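Panel Handling in Hall 2: What Changes From August

The second group of robots goes onto regular shifts in Hall 2 in August. Many of you have asked what that means for the panel line, for the rota and for pay, so this item puts the answers in one place. It replaces the notice that went up by the canteen in spring, parts of which are out of date.

What the robots will do

Gundach makes molded panels and frames for equipment housings. Between molding and assembly, every panel has to be picked up, turned, checked and set on the right rack. Until last year all of that was done by hand, by teams of two on the larger parts. A full shift on the large panels is hard on the shoulders and wrists, and it has been the most common reason for people asking to move off the line.

The robots take over the picking up and the carrying. They hold a part, move it between stations and present it at the angle the next person needs. They do not decide whether a part is good. Inspection stays with the inspectors, and so does the final fit at assembly.

Loading the racks is shared for now. The robots place the long bars and the plain frames. Anything with a cable already fitted is placed by a person until the trial results for those parts have been signed off. Gobnait Hegarty's team is working through them one part family at a time, and she would rather be slow about it.

How the trial went

The trial started with one robot and 104 lifts on the first day, most of them with somebody standing next to the stop button. By the last week the day's count was 376. The target for a normal day shift is lower than that, since the trial figure included a lot of repeat lifts of the same part.

Two things went badly. The first was floor position. Robots that stopped a little short or a little wide put parts where people weren't expecting them, and we had a string of small knocks to the racks. Taped squares on the floor have helped a great deal with this. The second was grip on the long bars. A bar held near one end will tip if it is moved too fast, and the early speed settings were too high. Senan Brophy reset them with the supplier, Prokeck, and we have dropped only one bar since then. It was already scrap.

The bars do pick up fine marks on the top face through handling. Quality has agreed a limit for this and there is a sample board at the inspection bench. If you think a part is over the limit, pull it. You don't need to ask first.

Panels and bars in the grippers:

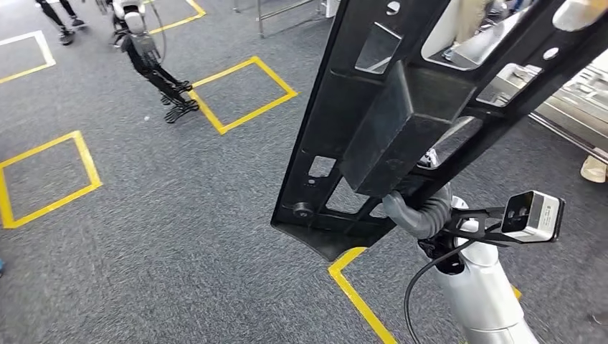
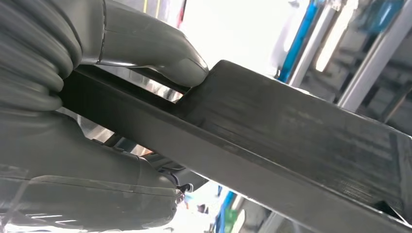
What it changes for the people on the line

No one is losing a job over this. That was agreed in writing before the trial began and it covers everybody on a permanent contract in Hall 2, days and nights. Agency cover on the panel line will go down from August, and the agency has been told.

The two-person carrying teams come to an end. If you are in one of those teams you will move into one of these roles:

Cell operator. You look after two robots, clear stoppages, change over between part types and log anything odd. This is the role most people will move into.

Inspection. There are more places on the inspection bench than before, as parts will arrive at a steadier rate. You need the visual standards course, which is two days.

Rack and kitting. This is closest to the old work, with smaller parts and a trolley. It suits people who want to stay on their feet and don't want to work with a tablet.

Everyone gets a first and second choice. Carmela Serra has the forms and will sit down with each person for half an hour to go through them. Bring questions about hours or childcare to that meeting, because the rota gets built straight after it. People with a medical restriction on file will be placed first.

Pay

Cell operator is graded one step above the old line grade. You go onto the new grade on the day you start the role, and training time is paid at the same rate. Inspection stays on its present grade. Rack and kitting stays on the line grade, and anybody moving from a carrying team keeps the lifting supplement for 12 months. After that it stops. Several people have said they think that is too short, and it is on the list for the next pay talks.

Training

Cell operator training is four days, two in the training room and two on the floor with an experienced operator. Svyatoslav Lysenko runs it. He was on the carrying teams himself for six years and did the whole of the trial, and the floor days are mostly his own material. Groups are kept to five.

The part people find hardest is judging when to step in. A robot that has paused with a panel in the air may be waiting for a rack to clear, or it may have lost track of the part. From across the aisle the two look much the same. The rule is to check the tablet first, then stop the robot, then go over. Don't take hold of a part while the robot is still gripping it, even if it looks as though it's about to go. A panel can be replaced. We have already had one pinched finger from this, in the second week of the trial, and it was somebody trying to be helpful.

Moving around the hall

The robots walk between stations, so you will meet them in places where you never used to meet a machine. They will stop for you, but they take a moment to do it, and they have a harder time with people who come out fast from behind the racks.

Keep the taped squares clear. No bags, trolleys or boxes, even for a minute.

Pick up anything small you see on the floor near the cells. Clips and offcuts are the usual ones.

Don't step over a cable that runs to a robot. Walk around.

Closed shoes are required everywhere in Hall 2, including for visitors and office staff passing through.

Cameras

This came up at every one of the shift talks, so it is worth setting out properly. The robots have cameras and need them to find parts. The pictures are kept for 30 days so that faults can be looked into, and then they're deleted. They can't be used to time anybody's work, to check breaks or in a disciplinary case. If there is an accident, the safety reps and the safety manager view the recording together. Tadhg Ní Chonaill is the rep for Hall 2 and has the full text of the agreement if you want to read it. It runs to four pages.

What is still open

Nights. The plan is for nights to follow days after six weeks, but that depends on having enough trained operators, and we don't yet.

Noise. The hall is quieter without the old conveyor, though some of you on the inspection bench find the robots' warning tone tiring. Prokeck is looking at a different one.

The Moynihan order. It comes to 3000 panels in a shape the robots haven't handled, with a start in the autumn. It may go through by hand to begin with. If so, we will ask for people to go back to carrying for a fixed period, with the supplement paid to everybody who does it.

Talks and forms

There is another question session on Tuesday in the canteen, at the end of the day shift and again before nights start. Role forms go back to Carmela or into the box outside the shift office. If you can't make either session, call extension 1944 and leave your name and shift, and somebody will come and find you on the floor.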